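Kitchen and Cupboard Tips: Bottles, Seals and Stubborn Caps

Every vitamin bottle comes with a foil seal, and every foil seal comes with a tab too small for a human thumb. I have opened 27 of these things in my time and been beaten by most. A few notes from the losing side.

First, clear a space. Opening a bottle over the cutlery drawer is how tablets end up among the teaspoons.
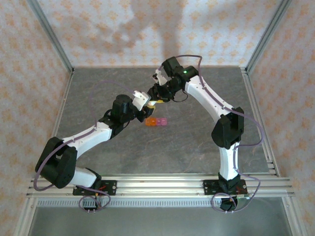
Choose your surface with dropped tablets in mind. A plain worktop in a dark colour is best for white ones, and a shiny white one is hopeless. Marbled grey, with lighter veins and a few brownish streaks, hides crumbs beautifully and will hide a beige tablet just as well, so put a tea towel down first. My own worktop in Unley is speckled, and I still find things on it from June.

Next, the foil. Lift one edge with the handle of a teaspoon and pull across the neck, slowly. Stabbing the middle with a knife is quicker – and leaves you fishing out silver confetti for a month.
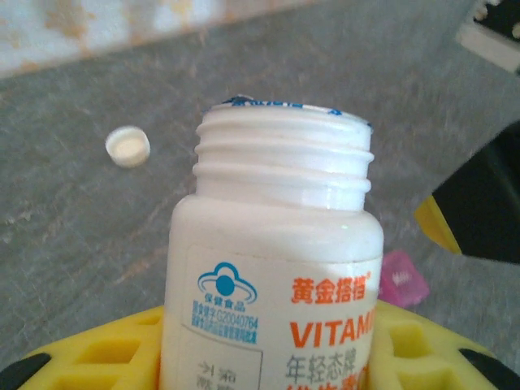
Once the big piece is off, go round the rim with a fingernail and pick away whatever is left. Scraps of foil get caught under the cap and make it feel tight when it isn't. If the glue is stubborn, wipe the rim with a barely damp cloth and dry it before closing. Keep water well away from the tablets.

Now the cap. Set it down level and turn it backwards until you feel a small click, then forwards. It saves crossing the threads, and works on jam jars too. Stop when it's snug. You will have to open it again tomorrow, with the same wrists. 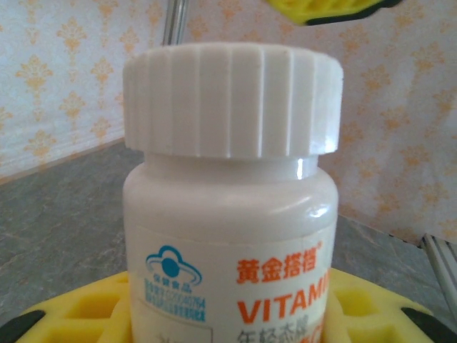 Store the lot somewhere cool and dry, up high if children visit, and never on the shelf above the kettle. Turn the labels to face the front and write the opening date on a bit of masking tape. Empty bottles, washed and with the old label soaked off, are good for picture hooks and spare screws. I have four in the shed, all marked "misc".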